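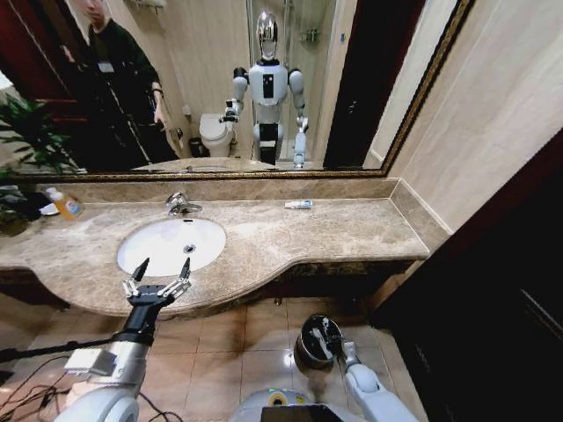

# Open Day at Vudon: Robots Around the House

Sep 17, 2019

What a day! Vudon opened its doors to the public again, and I came home with tired feet, a full phone, and a big pile of notes. If you've never been, the place is set up like a real home, and visitors go through with a guide. I was in one of the afternoon groups, 54 people in all, split up so everyone could get a good look. The kitchen was busy and the hallway was busier, but the bathroom is where I spent most of my time, and I'd happily go back tomorrow.

I went to the July open day too, and that one was mostly talks and slides. Fun, but you sat in a chair. This time you could stand close enough to hear the joints move (a soft whir, quieter than my refrigerator!), and the staff took every question we threw at them, even the long rambling ones from me.

**At the bathroom sink.** White body, shiny chrome egg of a head, and one gripper wide open over the basin while the other holds a black cup with a white inside. I love how ordinary everything on the counter is: orange liquid soap in a clear bottle, a little tube of toothpaste, a plain single-lever faucet. The big gold-edged mirror gives you the robot from the front as well.

## A few things I wrote down

- The bathroom routine is called Lotora, and the kitchen one is Lomivska. I asked where the names came from and got two different answers, so I'll leave that alone.
- The team has logged 900 practice runs on household chores so far. Small items are the hard part, especially anything smooth or rounded.
- Mirrors and chrome can be tricky for robot vision. I had never thought about that before, and now I can't brush my teeth without thinking about it.
- Each demo slot ran 6 minutes. I could have watched for an hour.
- Kids got to try opening and closing a spare gripper by hand at the Anghel table near the entrance. Plenty of grown-ups lined up for a turn too, me included.

## If you're going next time

Wear comfortable shoes, and get there early if you want a spot up front, because the rooms are home-sized and fill up fast. Questions are welcome all the way through. The snack table had lemon cookies, and they were gone by the time my group got to it. I've already put my name down for the next open day, and I'm hoping they'll add the laundry room.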